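Nondport table top: is the matte coat worth paying extra?

gridley_w
The shop wants 200 more for the Zokska coat on the pale top. They say it resists scratches and kills glare. I'm not convinced. Mine has the coat, it's smooth and matte, and there's still a big washed-out patch where you can hardly make out the grain.

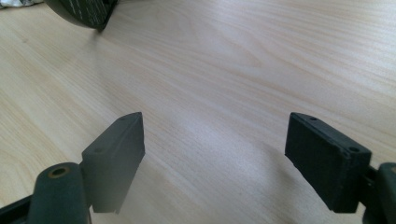 Malsha Sultana: Any pale top will glare under a strong light. You're blaming the coat for the lamp.

gridley_w
Then why does the leaflet say "glare free"? As for scratches, I won't take their word for it. Hard, glossy black stuff with a grey strip like this is what I'd worry about if it got dropped.
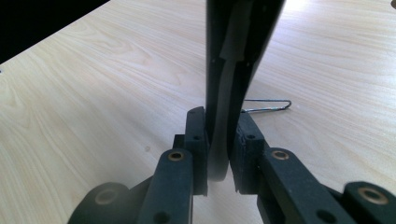
Re: cloths and pads

oakorash
Leaflets say a lot. I paid 40 for the Rustudari care kit in May and went back to old kitchen cloths. Any soft cloth will do, the white and black checkered kind included, and so will any pad you have lying around, plain black or with a little orange and brown print.
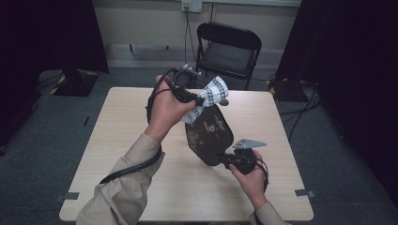 And if you put tape on the corners, test a hidden spot first. I don't trust any coat with tape left on it for over 100 days.

Malsha Sultana: Disagree on the kit, mine was fine. Agree on the tape.

gridley_w
Keeping my 200 for the next one.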